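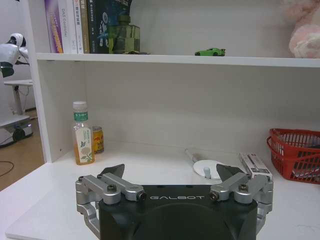
The two-finger gripper at the shelf, with drinks, a small box and a red mesh basket in reach.

Print this page | E-mail this page

Gripper day at Siltley
By Rhona Swanson
April

Siltley opened its handling lab to visitors for an afternoon, and four of us went up from Moffat to look at grippers for our returns bench. We have 490 small product lines on that bench and no two are packed the same way.

Shona Mowat ran the session. She had a Galbot unit with linked metal fingers and dark wedge-shaped tips, and a Bumico suction head for comparison. Both were tried on household goods set out on white shelving.

The fingered gripper did well on the tea bottle. It took it below the cap and set it down again without tipping it. The drink can behind was harder — the fingers had to come in past the bottle, and on two tries they nudged it first. Murdo Mackay asked for the small white box next. The fingers held it square, but the suction head was quicker and left more room on either side.

The mesh basket went the other way. Suction had nothing to seal on, and the fingers caught the rim on the first go.

We also looked at the wrist camera view on a monitor. I liked being able to see both fingertips the whole way in. Kirstin Cowie thought the glass bottle on the top shelf would be a fairer test of the colour settings, but we ran out of time.

Shona said the lab's fingertip pads last up to 1,000 cycles before they are swapped. Replacements come from Toketti, and we have asked for a price. Senga MacLeish is bringing a crate of our own returns to the next session in the afternoon, starting at 2.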